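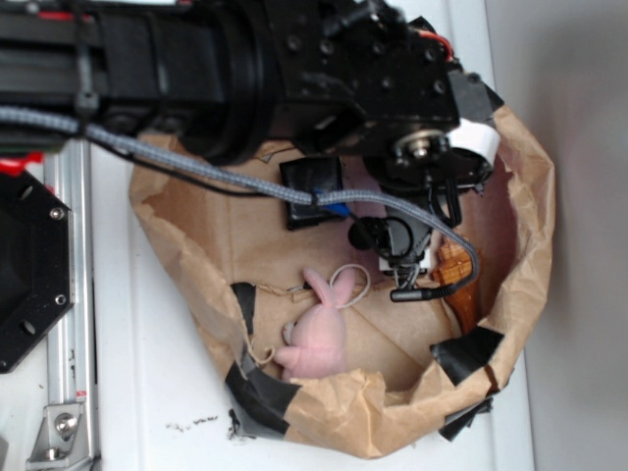 Sac en papier kraft aux bords renforcés de ruban noir ; à l'intérieur, un lapin en peluche rose.

Petits objets : Brustgate prolonge l'usage des sacs en kraft réparés

Publié le 8 mai 2025, par Katalin Tóth

La ressourcerie Brustgate maintient jusqu'à nouvel ordre l'emploi de sacs en papier kraft de réemploi pour le regroupement des petits objets hétéroclites, sur ses deux sites de Taturholm. La décision fait suite à une période d'essai ouverte en février et porte sur les articles légers qui n'entrent dans aucune des filières habituelles (vaisselle, textile, livres, petit électroménager). Les bacs en plastique jusque-là affectés à cette tâche sont reversés au rayon outillage.

Le principe est simple. Un sac de grand format, déjà utilisé, est ouvert, contrôlé, réparé si nécessaire au ruban adhésif, puis remis en circulation. Il reçoit un lot mélangé : jouets souples, maroquinerie de petite taille, accessoires pour les cheveux, bibelots. Les objets y restent jusqu'au passage en tri fin, où chacun est orienté vers un rayon ou vers le rebut. Le sac vide revient ensuite au poste de contrôle. La durée maximale de séjour d'un lot est fixée à 30 jours, après quoi le contenu est trié d'office, quel que soit le niveau de remplissage.

La note technique distribuée aux équipes distingue deux types de défauts. Les premiers concernent l'ouverture : bord déchiré, rabat arraché, plis répétés au même endroit. Ils sont jugés réparables tant que la déchirure n'atteint pas le fond. Les seconds touchent le fond et les soufflets, où le papier porte la charge. Un sac dont le fond s'ouvre ou dont une couture collée se décolle part au recyclage sans tentative de réparation. Les froissements n'entrent pas dans l'évaluation, pas plus que les zones éclaircies par le frottement.

Pour l'ouverture, la consigne est de poser le ruban à cheval sur le bord, une moitié dehors et l'autre dedans, en débordant largement la déchirure de chaque côté. Le ruban noir employé est fourni par la société Loslow. Les morceaux se posent séparément, aux endroits faibles. La ceinture continue, essayée en début de période, a été abandonnée : elle rigidifiait le bord et le papier finissait par céder juste en dessous, sur une ligne nette, là où l'adhésif s'arrêtait.

Le retrait du ruban avant recyclage reste le point le plus discuté. Sur un kraft fatigué, l'adhésif emporte la couche superficielle du papier et agrandit la déchirure d'origine. La pratique retenue consiste à découper la bande entière aux ciseaux, papier compris, et à ne verser au bac papier que le reste du sac. Les bouts de ruban qui se détachent en cours d'usage doivent être recollés ou coupés avant le lot suivant. Un morceau qui pend du bord s'accroche aux peluches et aux tissus.

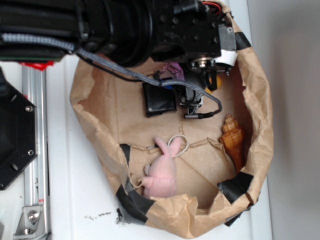 La composition des lots a également été revue. Au départ, tout article plus petit qu'une boîte à chaussures pouvait être déposé dans le même sac. La règle est désormais plus étroite. Un portefeuille en cuir, une peluche, un élastique à cheveux et un coquillage en spirale peuvent partager le même sac, à condition que les pièces dures ne soient pas placées sous les autres. Les objets pointus sans emballage, les flacons entamés et tout ce qui contient une pile sont exclus.

Le cas des coquillages figure explicitement dans la note, avec celui des minéraux et des petites céramiques. Ces pièces supportent bien le contact avec du textile ou de la peluche, beaucoup moins celui d'une autre pièce rigide. Leur forme pose aussi une question pour le sac : une pointe appuyée contre la paroi marque le papier et peut le percer lors d'un déplacement. La préconisation est de les coucher sur le fond, l'extrémité tournée vers le milieu. Dans la pratique, les pièces glissent dès que le sac bouge, et la note admet que la position de départ n'est pas toujours celle de l'arrivée.

Les portefeuilles et porte-monnaie font l'objet d'une vérification avant dépôt. Chaque compartiment est ouvert, et tout document, carte ou billet trouvé est remis à l'accueil, où il est consigné. L'article vidé rejoint ensuite le lot. Sur le cuir, seules sont notées les coutures ouvertes et les fermetures hors service ; une surface lustrée ou légèrement usée ne déclasse pas l'objet.

Pour les peluches, le contrôle porte sur les yeux, les coutures et l'étiquette de composition. Celles dont l'étiquette a disparu ne sont pas écartées, mais elles passent par un lavage séparé avant la mise en rayon. Les modèles à longues oreilles ou à longs membres sont posés en dernier, parce qu'ils retiennent facilement les fils et les petits accessoires. Les élastiques à cheveux, qui étaient à l'origine jetés d'office, sont maintenant conservés lorsqu'ils ont gardé leur tension, puis regroupés par sachets.

L'éclairage du poste de tri fin a été modifié en parallèle. Au fond d'un grand sac, les articles sombres se distinguent mal, en particulier lorsque le papier forme un pli. L'intérieur du kraft, plus clair que l'extérieur sur certains modèles, aide à repérer un objet noir. Il n'aide pas pour un bout de ficelle beige ou une pièce en bois. La consigne demande donc d'ouvrir complètement les plis du fond avant de déclarer un sac vide, puis de le retourner au-dessus d'un plateau.

Le sac peut être traité debout, ouvert vers le haut, ou couché sur une table avec l'ouverture face à l'opérateur. La note ne tranche pas. La position couchée dégage la vue sur le fond et limite les appuis sur le bord réparé ; la position debout évite que les pièces rondes ne roulent vers la sortie. Les équipes de Taturholm choisissent selon le lot. Une table de couleur claire est recommandée dans les deux cas, pour repérer les petites pièces tombées hors du sac. 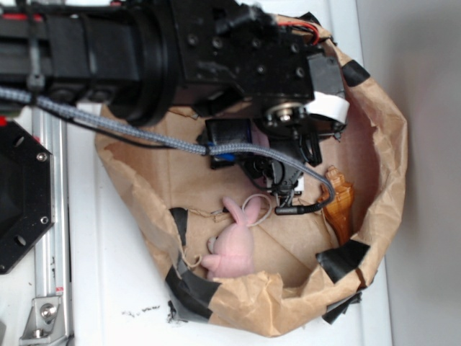
Reste la question du nombre de cycles. Brustgate n'a pas fixé de plafond et s'en tient à l'examen visuel. Un sac dont le bord porte plusieurs morceaux de ruban reste admissible si l'ouverture tient d'elle-même et si le fond est intact. En revanche, un sac qui s'affaisse dès qu'on le lâche est retiré, même sans déchirure visible. Le critère est volontairement grossier, indique la note, car une fiche de suivi par sac demanderait plus de temps que la réparation elle-même.

L'humidité constitue la principale limite du procédé. Le kraft perd vite sa tenue au contact d'un sol mouillé et l'adhésif ne prend plus sur un papier qui a bu. Les sacs vides sont pour cette raison stockés à plat, en hauteur, à l'écart de la porte de livraison. Ceux qui arrivent humides ne sont pas mis à sécher : la feuille gondole, les soufflets se referment mal et la réparation tient peu.

Le volet logistique a été établi avec le bureau d'études Wickramasinghe, chargé de comparer les circuits de rangement des deux sites. Son relevé conclut à un gain de place réel entre les périodes de collecte – un sac vide se plie, un bac non – et à une manutention un peu plus longue au moment du tri. Le bureau recommande de ne pas étendre la méthode aux objets lourds, même en petit nombre, et de conserver quelques bacs rigides pour les arrivages par temps de pluie. Brustgate indique suivre cet avis.

Les particuliers qui souhaitent déposer des sacs en kraft vides peuvent le faire aux heures d'ouverture habituelles. Sont acceptés les grands formats à fond plat, sans pellicule plastique ni trace de graisse. Les poignées torsadées ne gênent pas. Les sacs déjà réparés au ruban sont pris également, sauf si l'adhésif est posé sur le fond. Les lots mélangés apportés par les déposants doivent rester ouverts : un sac fermé par du ruban sera ouvert à l'accueil en présence de la personne.

Commentaires

mireille_b
Est-ce que le ruban de papier gommé a été essayé ? Il part au recyclage avec le reste, pas besoin de découper.

Atelier du fond
On s'en sert pour les cartons. Sur un bord de sac qui travaille tout le temps, il casse au pli. Sur une surface plane, aucun problème.

gaspard.l
J'ai déposé des coquillages et ils ont été acceptés sans discussion, merci. Par contre il faudrait préciser à l'entrée que les piles sont refusées, j'ai dû repartir avec la moitié de ma caisse.

Nanou
Et pour les sacs de farine en kraft double épaisseur ? Ils sont plus étroits mais très solides.

Contact rédaction | Mentions légales | Tous droits réservés | Haut de page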